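Biline 611 Furniture Wax, Clear

Home / Wood Care / Waxes and Polishes / Biline 611

Tin size: 200 ml
Finish: soft satin
Color: clear
Scent: mild, fades overnight
Ships from: Kodley warehouse
Availability: in stock

Biline 611 is a paste wax for indoor furniture. It goes on over bare wood, oiled wood or an old wax finish, and leaves a low shine that can be built up with more coats. The clear version adds very little color. On pale woods such as ash, birch and maple you may see a slight warming, much less than you would get from an oil.

The wax is soft enough to pick up with a cloth at room temperature. If the tin has been stored in a cold garage, bring it indoors the night before you need it.

Before you start

Clear the surface and wipe it with a barely damp cloth. Let it dry. Old polish that contains silicone will keep the wax from bonding, so take it off first with Biline Prep Cleaner or a similar product. Raised grain and rough spots should be sanded lightly, always along the grain. Vacuum the dust out of joints and corners.

Try the wax on the underside or the back of a leg before doing the top. 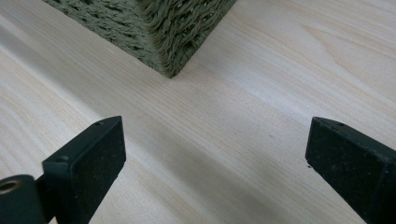 Applying the wax

Put a small amount on a lint-free cloth and rub it in with the grain. A thin coat is better than a thick one. Work in sections you can reach comfortably, and leave each one for 10 minutes. Buff with a clean cloth until it stops feeling tacky. Bare wood needs 2 coats, with a night in between. A piece that was waxed before usually needs one.

One tin covers roughly four average tabletops with a single coat. Open-grained wood takes more.

Keep hot dishes off the surface. Wax does not resist heat, and it will mark. Water left standing can leave a white ring, which normally comes out with fine steel wool and a fresh dab of wax.

Not suitable for

Floors
Outdoor furniture
Cutting boards or anything that touches food
Lacquered or varnished pieces in good condition

Storage and safety

Close the lid firmly after use. Keep away from flames and out of reach of children. Lay used cloths flat outdoors to dry before throwing them away. Do not leave them in a pile.

Customer reviews

Houda El Fassi
Used it on a secondhand desk. Easy to buff and the color hardly changed. The lid is hard to get off the first time, I needed a screwdriver.

Callum Lindsay
Good wax. Smell is stronger than I expected from the listing but it was gone by morning.

Related products

Biline Prep Cleaner
Biline 611 Furniture Wax, Dark
Dalsgaard Cotton Polishing Cloths
Dalsgaard Fine Steel Wool

Orders placed before noon on Friday ship the same day.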